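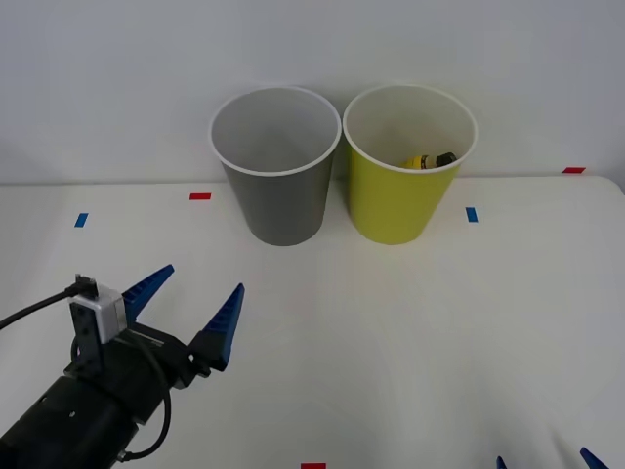 **Figure 1.** Table layout for the two-cup task, with tape position markers.

## 4.3 Public demonstration

The two-cup task was shown to visitors at the Hokudstead open day before the main trials were run. The purpose was limited. We wanted to know whether the Fluso controller could be started, stopped and reset in front of people without the operator leaving the console, and whether the reset procedure of Section 3.2 held up when the work was broken off at odd moments.

The task is simple to state. A small yellow item is to be moved between a gray cup and a yellow cup standing side by side on a white table (Figure 1). The cups are kept close together on purpose. A wide gap makes the choice of target cup easy to read from any view, and the earlier Usman trials had already covered that case. Tape on the table gives fixed reference points for resetting the cups by hand.

A session lasted 60 minutes and was split into short blocks. At the start of each block the operator named the target cup aloud, then released the arm. Visitors could ask for a stop at any point, and a stop was treated as a normal event in the log -- it was not scored as a failure. Blocks in which a visitor touched the table were dropped from the timing data but kept for the reset analysis.
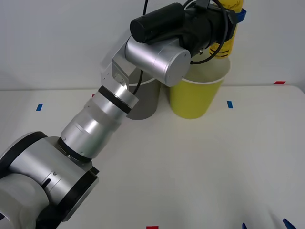

**Figure 2.** Bottle held upright over the yellow cup, its lower end just inside the opening.

The position in Figure 2 is the one we found hardest to explain to visitors. The wrist and gripper take up much of the space above the cups, and from the public side of the barrier the mouth of the target cup was often hidden. Several visitors took a slow approach for a fault. After the first session the operator began to announce the approach and the release as separate steps, and requests for a stop during the approach became less common.

The approach speed was held at 80 mm/s for both cups. Murray Hapeta, who ran the console, asked for a lower value near the rim; this was tried in one block and then set aside, as it lengthened the approach without changing the final position of the wrist.
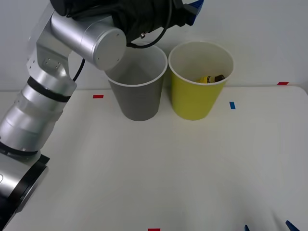
*Vokthorpe, June*

The second showing used the same task and the same reset sheet. The room was smaller and the barrier stood 900 mm from the table edge, which put visitors close enough to follow the gripper cable as well as the fingers. Questions shifted as a result. At Hokudstead most had been about speed; at Vokthorpe most were about cable routing and about what the second arm was for. It took no part in the transfer and was held at its rest pose.

Cup position was checked against the tape before each block. We had planned to check after each block as well, but this was dropped when the queue grew, and the drift figures for Vokthorpe are therefore coarser than those for Hokudstead.
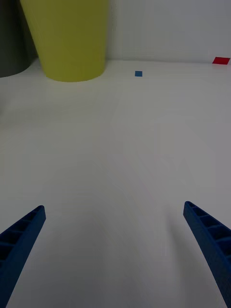 **Was the same person at the console for both showings?**

Murray Hapeta ran the console at Hokudstead and for the first half at Vokthorpe. A second operator took over for the remaining blocks, using the same reset sheet. The change is marked in the log, and the two halves are reported separately in Section 5.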